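Karberg Introduces the Istetti 672 Compact Desktop Computer for Fixed-Desk and Counter Use

December 27, 2024 – Karberg today announced the Istetti 672, a compact desktop computer intended for offices, service counters and small back-room installations where a tower case does not fit. The unit replaces the previous Istetti desktop and uses a new main board, a new power stage and a larger heat sink. The outer dimensions of the case are unchanged, and existing wall and under-desk brackets can be reused.

The Istetti 672 is built on a six-core 64-bit processor with integrated graphics. Memory is installed in two SO-DIMM slots, both reachable from the bottom cover after removing four screws. The base configuration ships with 16GB of DDR5 memory in a single module, leaving one slot open. Storage is provided by an M.2 NVMe solid state drive in 512GB or 1TB capacity. A second M.2 slot is present on the board and is left empty in all standard configurations.

Video output is through two DisplayPort connectors and one HDMI connector on the rear panel. Three displays can be driven at the same time. The front panel carries two USB Type-A ports, one USB Type-C port and a combined headphone and microphone jack. Four more USB Type-A ports, a 2.5 gigabit Ethernet port and the DC input are at the rear. A serial port is available as a factory option and takes the place of the HDMI connector. It cannot be added after purchase.

Cooling is handled by a single blower that draws air from the left side and exhausts at the rear. Fan speed is set in firmware and is limited to 3000 rpm in the default profile. A second profile removes the limit and is recommended for units mounted in closed cabinets. The dust filter slides out without tools.

"The previous model was returned to us mostly for two things, a worn DC connector and a clogged intake," said Zuzanna Tokarz, hardware lead at Karberg. "The connector is now on its own small board and can be replaced separately. The filter can be cleaned by whoever uses the machine."

The firmware was developed jointly with Kodetex. It supports network boot, scheduled power-on, and per-port disabling of USB from the setup menu. Settings can be exported to a file and loaded on other units of the same model. Firmware updates are signed and can be rolled back one version.

"Administrators asked for the port settings to survive a firmware update, and they now do," said Aleksi Turunen, who manages the firmware project at Kodetex. "The export format is plain text and is documented in the service manual."

The computer ships with a keyboard, a mouse, a power adapter, a bracket and a printed setup sheet. It is available with a preinstalled operating system or with a blank drive. The standard warranty is 2 years and covers parts and labor. An extended plan adds next-business-day part shipment. 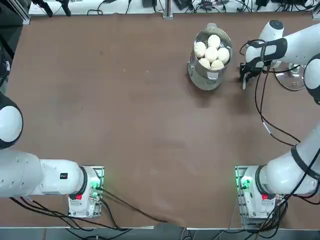
Steamed buns in a stainless steel pot on a brown tabletop.

Distribution will be handled by Ibarra, which has placed an opening order of 3000 units. Orders from resellers are accepted as of today. The serial port option has a longer lead time and will be quoted separately.

"Most of our accounts replace desktops in batches and keep the brackets and displays they already have," said Purificación Goicoechea, product manager at Ibarra. "Keeping the same case size saves them a site visit."

Spare parts for the previous Istetti desktop, including power adapters and blowers, will remain in stock until August. After that, adapters for the Istetti 672 may be used with the older unit, as the voltage and plug are the same. Memory modules are not interchangeable between the two models.

The service manual, bracket drawings and firmware release notes are available to registered resellers through the Karberg support portal.

About Karberg
Karberg designs and assembles compact desktop computers and mounting hardware for business use.

Press contact
Ramiro Pastor, Karberg Communications

Technical inquiries
Anselmo Gallardo, Karberg Product Support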